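Linseed Paint on Old Windows: An Interview with Tõnu Ozoliņš

06/03/2020

Tõnu Ozoliņš has worked on timber windows for most of his career, first as a joiner and later as the person who decides what goes on the joinery after it leaves the bench. His shop in Firstead handles sash and casement repair, and most of the work comes in as single frames with failed paint. We spoke about surface preparation, linseed oil paint, putty and the maintenance interval that owners should plan for.

His first point concerned diagnosis. When a film has failed, he wants to know where it failed before he looks at what product was used. "On a window the bottom rail goes first, then the sill, then the lower part of the stiles," he said. "If the top rail is bad too, then I start to think about the paint. If only the bottom is bad, it is water getting into a joint, and a new can of anything will fail in the same place."

He checks moisture with a pin meter at the bottom joint, on the inside face and the outside face, and writes both readings on a strip of masking tape on the glass. The limit in his shop is 12 percent for bare softwood that will receive oil paint. Frames above that figure go on the rack with the sashes out and the putty removed along the lower bead. A sash that came in last December stayed on the rack until the readings at both ends of the rail agreed, and he did not try to speed it up with a heater. "You can dry the face in a day. The meter then gives you a nice number and the inside of the joint is still wet."

Old paint is taken off with an infrared heater and a pull scraper. Any paint on an older frame is tested for lead before heat is applied, and if the test is positive the removal is done by wet scraping, with sheeting under the bench and a respirator on. He does not use a power sander on the exterior face until the bulk of the coating is gone, and even then only on flat sections. Moldings are scraped with profiles ground to match. Final sanding is 100 grit. Finer paper, in his view, closes the surface and leaves the first coat with little to hold.

Bare wood gets raw linseed oil, warmed in a water bath and brushed on until the end grain stops taking it. The excess is wiped off. "People leave it standing on the surface and then complain that it is sticky a week later," he said. "The oil should be in the wood. What is on top of the wood is in the way." Used rags go flat on a line outdoors or into a lidded metal can filled with water. He was firm on that point and returned to it twice. Linseed rags left in a heap can heat up and catch fire without any flame near them.

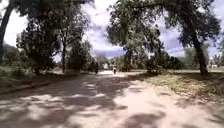

The paint itself goes on in three coats, each thin. The first is let down with a little raw oil, the second is used as supplied, and the third is used as supplied with the brush worked nearly dry. He uses a short, stiff brush for all three and brushes across the grain before laying off along it. A coat that looks slightly starved is right. A coat that looks rich will wrinkle, usually within a day or two and usually on the sill, where the paint collects.

For most exterior work he now buys the Tuominen linseed paint, which the shop adopted after a trial on the windows of a former school in Eltholm. The building has 178 sashes on four elevations. The work was split between the Tuominen paint and an alkyd from Flokholm that the owner had used before. Both were applied over the same oil primer, and the elevations were divided so that each product had some south-facing and some north-facing windows.

"I would not call it a test in the laboratory sense," he said. "There was no control over the glazing, and two of the gutters leaked. But it was the same wood and the same crew, and we wrote things down." On the north side he could see little difference between the products. On the south side the alkyd held its gloss longer and then cracked along the lower putty line. The linseed paint went dull early and chalked, with no open cracks when he last inspected it.

Chalking is the complaint he hears most often from owners. It is surface wear, he said, and the treatment is to wash the frame, let it dry and wipe on a thin coat of boiled linseed oil with a lint-free cloth. This brings the color back and puts binder into the top of the film. On a south elevation he plans for the wipe every third year and a full coat at 7 years. Sheltered windows can go longer – he prefers to look at them before giving a date.

Putty is the other half of the job. He beds the glass in linseed putty, lets it skin over and carries the paint past the putty line and onto the glass by the width of a pencil lead. Masking tape on the glass is pulled while the paint is wet. If the line is cut exactly at the putty, rain gets behind it and the putty lets go from the pane. He rejects acrylic caulk on a traditional rebate, mainly on the grounds that the next person has to cut it out with a knife and often takes wood with it.

I asked about drying times, which vary a good deal between tins and between sheds. He allows two days between coats in summer with moving air, and up to a week in a cool shop. Daylight matters as much as warmth, and doors painted in a dark storeroom can stay tacky long after the same paint has cured by a window. The check is a thumb pressed and turned lightly on the bottom edge of the sash. If the print shows, the sash waits.

On storage he had only a short note. A skin on the paint is cut around the edge and lifted out whole, never stirred in. What remains is strained through a nylon stocking and covered with a thin layer of raw oil before the lid goes back on. Tins are kept upright and marked with the color, the job and the elevation, so that the touch-up paint for a given window can be found when the owner calls.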